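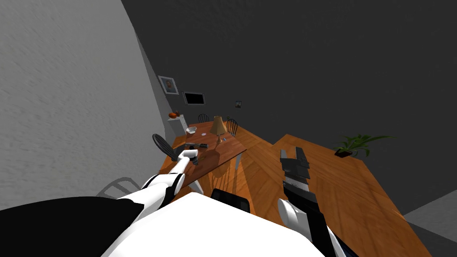
Section 4: Setting Up Your Candidate Profile

Read this section before you type anything into Flillero. The program will offer to build your profile from an old resume in one click. You can let it, but plan on fixing most of what it produces.

Before you start

Have a list of your jobs from the past 16 years, with months and years. Flillero asks for your full work history. Employers who search through Juhl see only the part you mark as visible, so there is little to gain from entering a job you held in college.

Use an email address you check. The one from your last employer may stop working without notice.

Creating the profile

1. Sign in and choose My Profile, then New.

2. When asked to import a resume, choose Skip. If you choose Import, check every date afterward. The importer tends to read a graduation year as a start date, and it drops part-time work.

3. Enter your most recent job first. Use the title the employer gave you, even if it was a silly one. You can explain the duties in the box below it.

4. Under Education, leave the year blank. The field has a red star next to it, but the form saves without it.

5. Under Desired Pay, choose Open to Discussion. The help bubble claims that a stated figure "increases matches." We have seen no numbers to back that up, and a figure entered here can't be hidden later.

6. Under Skills, pick up to 40 items from the list. The list has 738 entries and many of them overlap. Pick the ones that appear in ads you would answer.

7. Choose Save Draft. Do not choose Publish yet.

Note: The Profile Strength bar measures how many boxes are filled. It says nothing about whether the profile is any good. A blank middle name will cost you points.

Setting what employers see

8. Open Visibility and turn off Show Age Range. It is on by default. Flillero works out the range from your work dates, so hiding the older jobs changes it too.

9. Turn off Show Time Since Last Job, unless you are working now.

10. Under Blocked Employers, add your current one. Add its parent company as well - blocking one does not block the other.

11. Choose Preview as Employer and read the page from top to bottom. If anything you turned off still appears, sign out, sign in and look again.

12. Choose Publish.

Caution: Once published, your profile is copied to Holura, the partner board. Changes you make in Flillero can take 4 days to show up there. Deleting the profile in Flillero does not delete the Holura copy. You have to ask for that separately, under Account, Partner Data.

About the match score

After you publish, each opening will carry a score from Clalesia, the matching service. The maker describes it as a measure of fit. It does not say what goes into it, and two ads with the same wording can get very different scores. Sort your results by date posted, and read the ad itself before you decide to pass on a job.

A low score does not stop you from applying. The Apply button turns gray, but it still works.

To turn scores off, go to Settings, Results, Show Match. The setting goes back to on after some updates, so check it again if the scores return.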